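Service Automation, Unit 7
Can a machine do the sweeping yet?
Notes prepared by Yvette Wong

Read these notes before the practical session. Bring your answers to the two tasks at the end.

7.1 Why sweeping is a good test

In the last unit we looked at the Sireck packing line. There, the same box arrives at the same place, and the arm can repeat one movement 2,000 times in a shift. Sweeping a room has no such order. The litter is different every time, and thin paper moves when the air moves.

Many students say that the robot vacuum has already solved this problem. It has solved a part of it. A disc on wheels is good for dust on an open floor, but it pulls in cables and it can push a large tissue in front of it for a long time. A person with a broom and a dustpan does another kind of work: one hand holds the pan against the floor, the other hand brings the dirt to it, and both hands correct each other.

For a robot with two arms this means two long tools, held at the same time. The contact with the floor is far away from the gripper, so a small error of the wrist becomes a large error at the end of the handle.

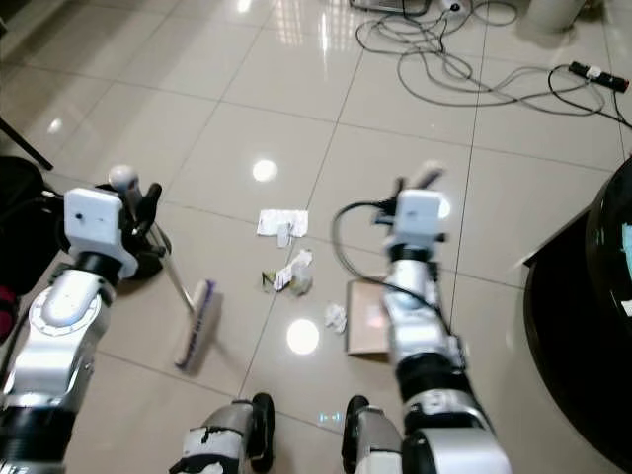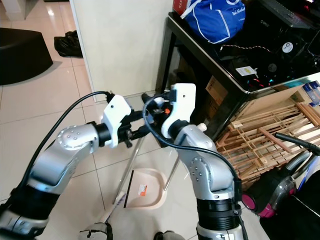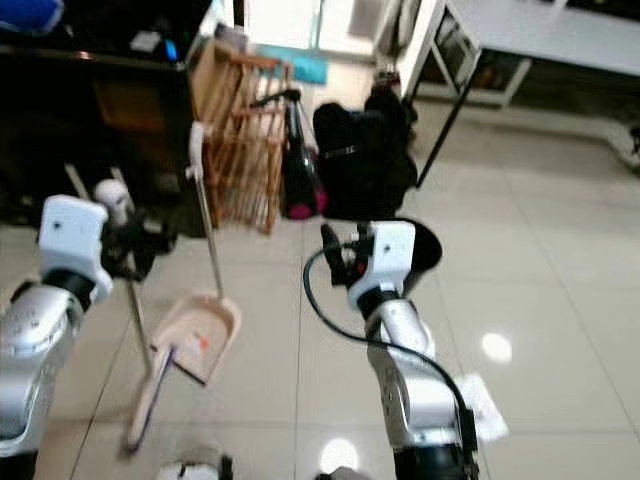 7.2 What we can say today

Grasping a handle is mostly solved. Keeping the right pressure on the floor is not. With too little pressure the bristles pass over the paper, and with too much the handle turns inside the fingers. Shiny tiles are a further difficulty, as a reflected lamp can look like a white object to the vision system.

At the Boateng workshop in Prircombe, our group tested the Tevo controller on this chore in July. One trial had a limit of about 7 minutes. Of 58 trials, 30 ended with all the litter in the pan. A person would need less than one minute for the same floor, so my own answer to the title is "not yet, but the question is now a serious one."

7.3 Tasks

a) Choose one chore from your home or your workplace. Write down which hand does what, and at which moment the hands must wait for each other.

b) Suggest how the robot could know that the floor is clean. Consider also what it should do with a small object which is possibly not rubbish, for example an earring or a screw.

One page is enough for both tasks. Drawings by hand are welcome.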